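Wer mir vor einem Jahr gesagt hätte, dass ich einmal einen ganzen Text über das Stapeln von Pappbechern schreiben würde, dem hätte ich vermutlich freundlich zugenickt und das Thema gewechselt. Inzwischen denke ich erstaunlich viel darüber nach. Seit Dezember arbeite ich mit dem Handgreifer-Set von Gatach, zwei Greifern mit Griff und Abzug, dazu Kabel, Montageplatten und ein Abonnement für die Auswertung, und je länger ich damit arbeite, desto weniger bin ich mit dem einverstanden, was in der Branche über solche Sets erzählt wird.

Die Werbung verspricht ja gern, dass man mit so einem Paket »in einem Nachmittag« zu einer Fertigkeit kommt, die ein Roboterarm dann übernehmen kann. Man nimmt die Greifer in die Hand, macht die Aufgabe vor, und den Rest erledigt die Software. Das klingt herrlich, und ich gebe gern zu, dass ich genau deswegen bestellt habe! Nur steckt die Arbeit eben in der Aufgabe selbst: ein Doppelhalter, zwei Stapel weißer Becher, links ein kurzer, rechts ein höherer, und ein einzelner Becher, der quer in den Backen klemmt und irgendwie aufrecht an seinen Platz soll.
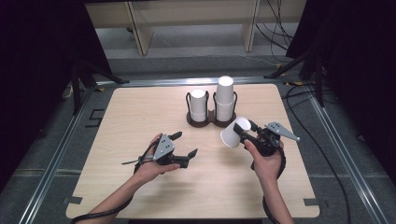 ## Was man mit der Hand lernt, bevor die Maschine es lernt

Ein Pappbecher ist ein gemeines Ding. Er gibt nach, er dreht sich, er wiegt so gut wie nichts, und wer zu fest zudrückt, hat hinterher ein Oval statt eines Kreises, das sich in keinen Stapel der Welt mehr einfügen mag. Mit den Fingern merken wir das sofort und gleichen es aus, ohne einen Gedanken daran zu verschwenden. Mit zwei starren Backen und einem Abzug muss man es neu lernen, und zwar wirklich von vorn, wie damals das Schreiben mit Füller.

Genau darin liegt für mich der größte Wert des Gatach-Sets, und ich finde es schade, dass der Hersteller so wenig davon spricht. Man wird gezwungen, eine Bewegung zu verstehen, die man seit der Kindheit beherrscht. Ich habe nach den ersten Durchgängen angefangen, den Becher weiter unten zu fassen, näher am Boden, wo er steifer ist. Das stand in keiner Anleitung. Die Anleitung besteht übrigens aus 10 Seiten, von denen sich vier mit der Garantie befassen.

Zum Vergleich hatte ich drei Wochen lang das Paket von Onport da, das deutlich schicker daherkommt und bei dem ein Assistent auf dem Bildschirm jeden Durchgang mit Lob oder Tadel quittiert. Ich bin in solchen Dingen vielleicht altmodisch, aber ich habe mich dabei ertappt, dass ich für den Assistenten gearbeitet habe und gar nicht mehr für den Becher. Das Set von Scanlon wiederum ist solide und schwer, nach einer halben Stunde spürt man es im Unterarm, und wer den ganzen Tag aufnehmen will, sollte das vor dem Kauf unbedingt selbst ausprobieren.

## Verschleiß gehört auf die Preisliste

Nun zu dem Punkt, der mich eigentlich zum Schreiben gebracht hat. Alle drei Anbieter rechnen vor, was das Set kostet und was das Abonnement kostet. Was die Beläge an den Greifbacken kosten, muss man sich zusammensuchen. Dabei sind sie das Teil, an dem alles hängt, denn sie berühren die Ware, und sie leiden entsprechend. Bei uns ist einer der Gummibeläge an der Innenkante eingerissen und löst sich in zottigen Streifen, an denen auch noch kleine helle Krümel haften.
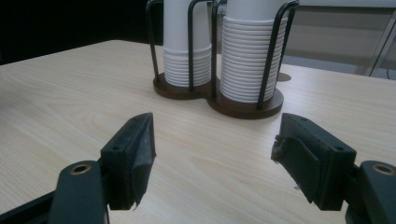
Ersatz gibt es bei Gatach nur im Sechserpack und mit einer Lieferzeit, die ich höflich als gemütlich bezeichnen möchte. Ich habe mir schließlich bei Beltgate etwas zuschneiden lassen, einem kleinen Betrieb, der sonst Förderbänder belegt und sich über meine winzige Bestellung rührend gefreut hat.

Mir ist schon klar, dass ein Verschleißteil kein aufregendes Verkaufsargument ist. Aber wer ein Werkzeug verkauft, das tagein, tagaus dieselbe Bewegung machen soll, der verkauft auch dessen Abnutzung mit, und die gehört auf die erste Seite des Angebots, gleich neben den Preis. Einen Belag, der ausfranst, kann ich verzeihen. Weniger leicht fällt mir das bei einem Verkaufsgespräch, in dem das Wort Belag kein einziges Mal vorkommt.

Würde ich das Set noch einmal kaufen? Ja, das würde ich, und sogar ziemlich gern. Es liegt gut in der Hand, der Abzug lässt sich fein dosieren, und an den Brüdern und Schwestern aus den anderen Häusern habe ich mehr auszusetzen. Ich würde nur gleich zwei Packungen Beläge mitbestellen und mir den versprochenen Nachmittag großzügig als mehrere Wochen in den Kalender schreiben.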